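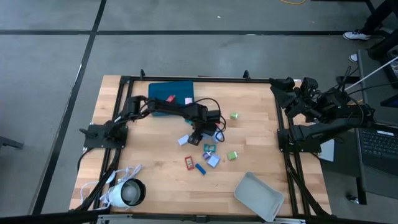

## 4. Setting up a leadership ballot in Tunier

This section is for the person who prepares the ballot at a party congress. You need the administrator role in Tunier and the approved list of delegates. If the list is still disputed, stop at section 3 and finish it first. A ballot that was opened with a wrong list cannot be repaired later, only canceled.

### 4.1 Create the ballot

1. Log in and choose **Congress > Ballots > New**.
2. Write the name of the office exactly as it stands in the party statute. For the youth wing, use the full title also here, because it is printed on the protocol.
3. Under **Type**, select *Secret*. The type *Show of cards* is only for procedural motions.
4. Under **Majority**, select *Absolute* or *Simple*. Tunier does not know your statute, so please read it before you choose.
5. Click **Save as draft**.

**Note:** The draft is visible to all administrators of your branch. Candidates and delegates do not see it.

### 4.2 Add the candidates

1. Open the draft and click **Candidates**.
2. Enter the family name first, then the given name, with all the special letters. For the test congress in Trurosholm we entered *Coman, Viorica* and *Lungu, Sorin*.
3. Choose the order on the ballot: *Alphabetical* or *Drawn by lot*. If you choose the lot, the draw must be done in the hall, with the screen visible to the delegates.
4. If there is only one candidate, switch on **Against** as an option. Otherwise the delegate can only approve or leave the ballot blank.

**Caution:** When a candidate withdraws, do not delete the name. Mark it as *Withdrawn*. Deleting changes the numbering, and the codes already printed will point to the wrong person.

### 4.3 Load the delegates and print the codes

1. Click **Delegates > Import** and select your file. The columns must be: card number, family name, given name, branch.
2. Compare the total on the screen with the total signed by the mandate officer. Both persons sign the control sheet.
3. Print the voting codes. The printer takes sheets in packs of 100, and it stops between packs until you press **Continue**.
4. Put the codes in closed envelopes. The envelopes carry no names.

Branches with a long name, for example *Căpraru and surrounding villages*, may be cut in the printed list. The vote is not affected by this. You can enter a short form in **Settings > Branches**. 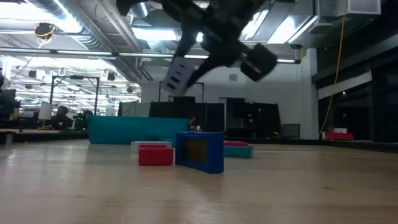
*Colored blocks on a light wooden tabletop, with a black gripper above them.*

### 4.4 Open and close the vote

1. Wait until the chair of the session announces the vote. Do not open it earlier, even when everything is ready.
2. Click **Open**. Two administrators must enter their passwords, one after the other.
3. The vote stays open for 30 minutes. The chair can ask for one extension – write the reason in the field **Remarks**.
4. When the time is over, click **Close**. The result appears first only on the administrator screen.
5. Print the protocol, let the tellers sign it, and give it to the chair. Publish the result in Tunier after the chair has read it out.

**Caution:** Do not restart the computer between **Close** and the printing of the protocol. If the power fails, leave all as it is and call Skuneo support.

### 4.5 If there is a second round

Open the closed ballot and choose **Second round**. Tunier carries over the two candidates with the most votes. New codes are necessary, the old ones are blocked. In case of equal votes for second place, the program stops and asks for the decision of the chair, which you enter under **Remarks**.

Questions about this section: Traian Costache (ballots) or Savita Rajput (delegate lists), Skuneo support. On Friday the line closes at 4 p.m.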